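Druvik two-arm teleop kit - my review after the summer
Posted September 6, 2023 by Solange Chan

I've had the Druvik since May and I'm mostly happy! You move a pair of small leader arms with your hands, the big ones copy you, and the software saves every run so you can train on it later. Setup took me 2 evenings (the manual skips the calibration step, so go straight to the help page).

The feel is great - light, with hardly any lag. My gripes are the leader triggers, which get stiff after an hour, and the price. I paid $2,654, plus $305 for the spare grippers.

I've been doing block sorting by color, and I'm up to around 200 saved runs. Picking out of a bowl took me the longest to learn.

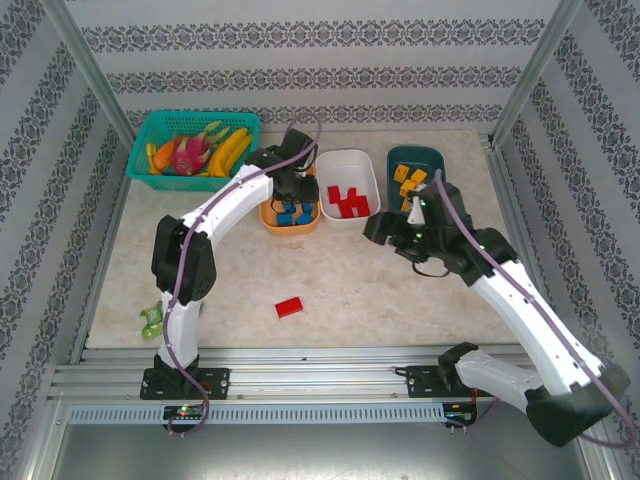

Sorting blocks, left gripper over the orange bowl.

Four stars from me, and I'd buy it again if they fix those triggers.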